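Questions people keep asking me about the Hostdale swap nights

I run a small retro video game swap in Hostdale on the first Monday of the month, and my inbox fills up with the same handful of questions. So I've put them all on one page. If yours isn't covered, email me and I'll add it!

Do I need to bring something to swap?
Nope. Plenty of people come to play and chat, and you're welcome to do the same. If you do bring games, pop them on the long bench near the door with your name on a sticky note.

What does it cost?
Entry is $2, which goes towards the hall. Kids under 10 are free if they come with an adult (and please do stay with them, I'm not a babysitter).

What time should I turn up?
Doors open at 6 pm. The good cartridges go early -- I'm sorry, but they do. By eight it's mostly sports titles and whatever I couldn't shift last month.

Can I sell for cash?
Yes, up to $100 an item. Anything dearer than that, swap numbers and sort it out between yourselves another day. I set the limit after a very long argument over a boxed copy of Rendier and I don't want another one in my lifetime.

What's Rendier, and why does everyone want it?
It's a side-scroller from Haberkorn, a little studio that only made a few games before it folded. The colours are gorgeous and the difficulty is criminal. There are 79 screens, no save points, and a password system that mixes up O and zero. I've finished it once and I still bring it up at parties.

Do you test the games?
I don't, but Sabine Fröhlich usually has a console set up in the corner and she'll let you try a cartridge before you commit. Bring her a biscuit.

My cartridge won't load. Can you fix it?
Try a cotton bud with a bit of isopropyl on the contacts first, and let it dry properly before you put it back in. Please don't blow on it! If that doesn't help, the battery may be on its way out, and that means soldering, so ask around on the night. 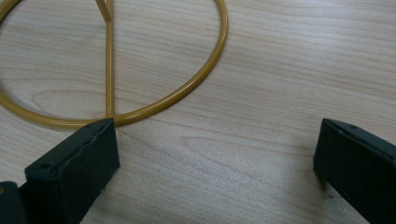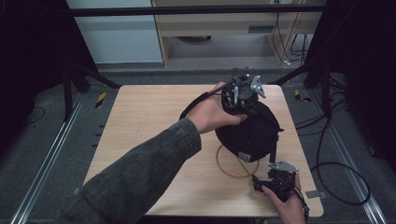 Is there an online version?
Sort of. We've got a message board called Stinulness (long story, it was a typo in my first high score entry) where people post wish lists and organize trades by mail. I check it most evenings, though I'm hopeless at replying on weekends.

Can I bring my own console?
Please do, and bring a power board as well. We never have enough.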